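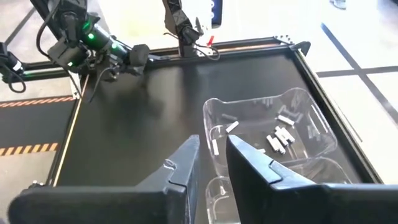

Workshop Tips: Good Practice at a Shared Robot Bench

The following guidance applies to all members using the automation benches at the Dernix community workshop. It supplements the general shop rules and was last revised on Saturday, January 9, 2021. Members who have completed the induction with Yayra Quartey may work at the benches without supervision during open hours.

Marking the floor

Lay hazard tape on the floor before the first powered run, and keep the boundary outside the full reach of every arm. Measure reach with the gripper fitted. A line drawn for the bare arm will be too close once fingers are attached.

Clean the floor with a damp cloth and let it dry completely before applying tape. Press the edges down with a plastic scraper. Tape that has lifted is a trip hazard and must be replaced the same day, in full lengths. Patches laid over old tape do not hold.

Observers stand behind the line. Closed, flat shoes are required of everyone in the bench area, including visitors who do not intend to touch anything.

The work tray

Sorting and transfer tasks are to be carried out inside a tray with a raised rim. Small parts that fall then stay within reach and do not end up underfoot. A matte surface is preferred, as glare from polished trays can interfere with a wrist camera.

Wipe the tray at the start and end of each session. Use a lint-free cloth and mild soap solution, never solvent. Solvent clouds plastic bins and softens the adhesive on edge strips.

Bins and small parts

Clear bins allow the operator to see the contents from the side, but their walls reflect overhead lights. If a vision routine returns false edges, move the lamp first and adjust the software second. Shading one side of the bin with card is acceptable during testing.

Choose parts that contrast with the tray. White blocks are easy to pick out on a black surface; gray ones are harder and should be introduced only after the routine runs cleanly with white. Do not fill bins to the rim. Blocks that lean on one another or stand against a wall are difficult for wide fingers to reach, and a forced grasp can crack the bin.

Inspect bin rims weekly. Withdraw any bin with a chip or split.

Gripper fingers

Check both fingers for play before switching on. Scuffs on the surface are ordinary wear and need only be noted in the bench log. Cracks, loose fasteners or fingers that no longer close evenly must be reported to Marichka Demchenko, and the arm is to be left switched off with a tag on its controller.

Set grip force to the lowest value that holds the part. The limit for plastic parts at this workshop is 5 newtons. Higher settings require written approval.

Cables

Leave enough slack for the joints to turn through their full range, but secure loops so that they cannot drop into the tray or catch on a neighboring arm. Hook-and-loop ties are to be used. Cable ties pulled tight around a moving cable will cut into the jacket.

Where several arms share a tray, move each one slowly through its range in turn, with the others parked, and watch the cables throughout.

Speed and stopping

First runs of any new program are limited to 200 millimeters per second. One person keeps a hand at the stop button and has no other duty. Status lights on an arm are not proof that it is safe to approach. Press the stop, confirm that motion has ended, and only then reach over the rim.

After 3 clean runs the speed may be raised in steps, with each change entered in the log.

Closing the bench

Park the arms, switch off at the wall, and return parts to their labeled drawers. Spare tape, ties and cloths are kept in cabinet 13. Questions about these rules should be addressed to Nadiia Bondarchuk at the workshop office.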